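Nuvulwood Boatyard - Workboat Pre-Departure Inspection
Checklist with inspector's comments
Vessel: Skondard, harbor tug
Berth: Gutside, inner wall
Month: August

Marks used: OK / Fix before sailing / Fix at next yard period / Not checked

1. Hull and deck

Hull plating above waterline - OK
Light rust streaks under the port fairlead. Wire brushed and primed.

Fendering - Fix at next yard period
Bow fender has a split on the starboard shoulder. The chains and shackles holding it are sound.

Watertight doors - OK
All seals chalk tested. The engine room door left a faint line at the lower hinge corner but closed tight on the second try after the dogs were adjusted.

Deck hatches - Fix before sailing
Aft peak hatch is missing one wing nut. Stores has the size.

2. Engine room

Bilge - OK
Dry at 7 a.m. and dry again after the engines were run for 30 minutes. High-level alarm sounded in the wheelhouse when the float was lifted by hand.

Fuel lines - OK
No weeping at the flanges. Spray shields in place on both engines.

Fixed fire system - OK
Bottles weighed and tagged. Release cabinet opens without a key, as it should.

Emergency generator - Fix before sailing
Started on the second attempt. Battery reads low and should be replaced. It was over 2 years old at the last inspection and was noted then.

3. Shore workshop and shore power

Shore power cable - OK
No cuts or crushed sections along its length. Plug pins clean.

Breaker panel - OK
Labels can be read. Trip test passed on all circuits serving the berth.

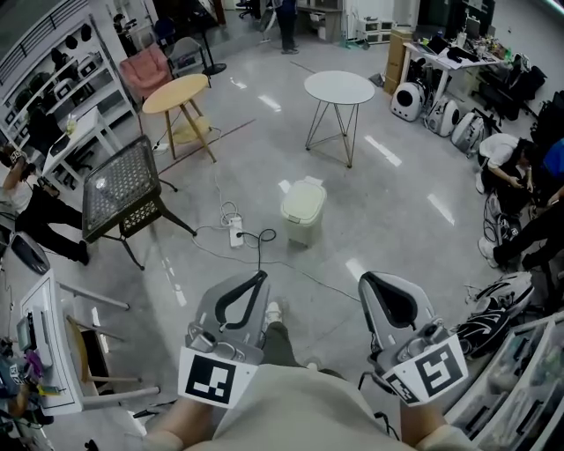
Temporary wiring - Fix at next yard period
The rule is the same ashore as aboard: cables stay out of walkways and away from anything that can roll over them. Extension leads on the tug are hung on hooks and were in good order. Indoors, a power strip sitting on the floor with black and white cables looping across the tiles should be moved up off the floor and the cables run along the wall or covered. The same goes for any lead that crosses a doorway.

Extinguishers, shore side - OK
Gauges in the green. Pull pins and seals intact.

4. Lifesaving gear

Life jackets - OK
12 aboard, all with lights and whistles. Straps in good shape. Two have faded reflective tape and should be looked at again next time.

Life raft - OK
Hydrostatic release in date. Painter made fast to the weak link. The cradle was free of paint, which had been a problem before.

Ring buoys - Fix before sailing
Starboard buoy has no line. Fit one before the tug leaves the berth.
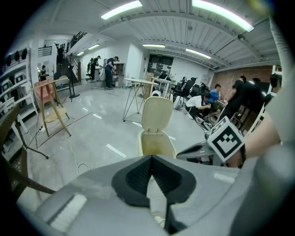 Man overboard pole - OK
Reaches the water from the low deck aft. Stowed in clips, and the clips release with one hand.

5. Towing gear

Tow hook - OK
Quick release tested from the wheelhouse and at the hook. Both worked with no load on the line. Load test is a separate job and is not part of this list.

Main towline - OK
Number 49 on the yard's line register. Some fuzzing near the eye, within limits. Turn it end for end at the next yard period.

Towing pins - Not checked
Hydraulics were isolated for work on the pump. The crew of the Su will need the same check when she comes alongside, so do both together.

6. Wheelhouse

Radios - OK
Both sets checked with the harbor office.

Navigation lights - OK
Towing lights tested on main and backup supply.

Wipers - Fix at next yard period
Center wiper is slow and leaves a band of water at eye height.

Items to close before sailing: hatch wing nut, generator battery, ring buoy line, towing pin check. Send the signed copy to the yard office and keep one in the wheelhouse folder.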